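I did the evening course on Thursday, the one for drivers who come to this country with a license from somewhere else. It was held in the Grube hall and it took 2 hours, with a short break. I will write down what I remember before I forget it.

The teacher was Denise Yeoman. She began with the distance between cars. At home I learned to measure it in meters, but here they teach you to count seconds from a sign or a tree. I tried it on the way back and I was closer to the truck in front than I thought. It was not a nice feeling.
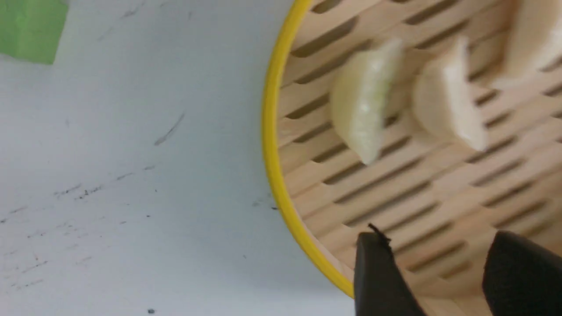 Cauã Macedo wrote to me after my last post that counting seconds is fine on a dry road, but in rain he doubles it, and at night on the Galau road he keeps even more. He also thinks that a speed limit of 30 by the school is still too fast in the morning.

I agree with him about the rain. About the school I am not sure. The children cross in one place and the drivers know it, so for me the bigger problem is the parked cars that hide them. 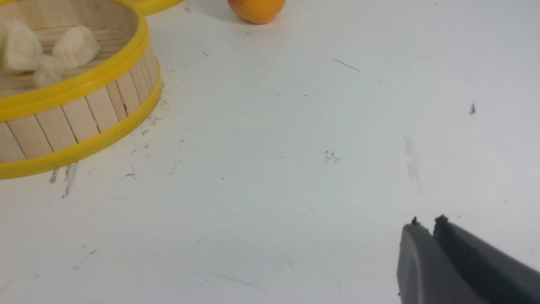 After the break we talked about the telephone. I always believed that I was a careful person because I never write messages while I drive. But I do look when it makes a sound, and Denise said a look is enough. Since Thursday my phone travels in the glove box - with the sound off.

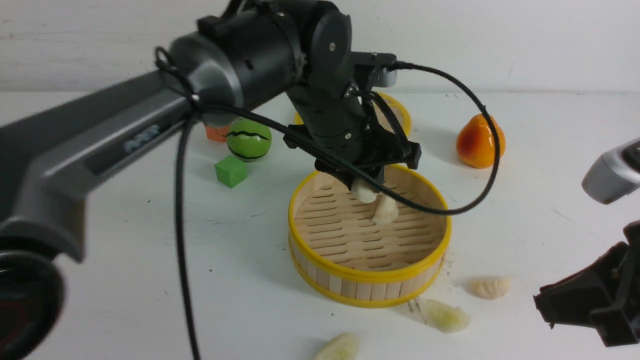 Changing lanes was the hardest part for me. My mirrors were set wrong for years, too much toward my own doors, and I had a large blind area on both sides. When you move into a gap you need free space around you, also at the sides. Look at the black gripper with its dumpling just inside the rim of the steamer, and another dumpling directly beneath: that is how I feel when I join the highway at Priner. Now I turn my head every time, even if my neck complains.
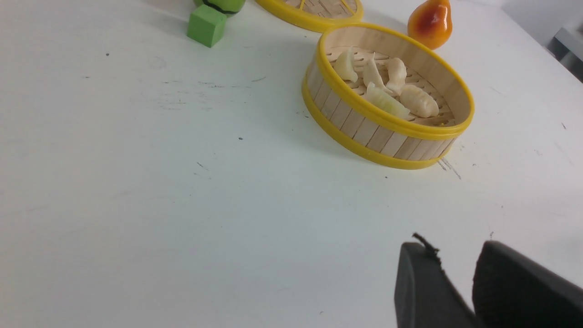
The course cost 300, and my insurance did not pay any part of it. I would still take it again. The second evening is in October and it is about driving in snow, so I have to buy proper tires before that.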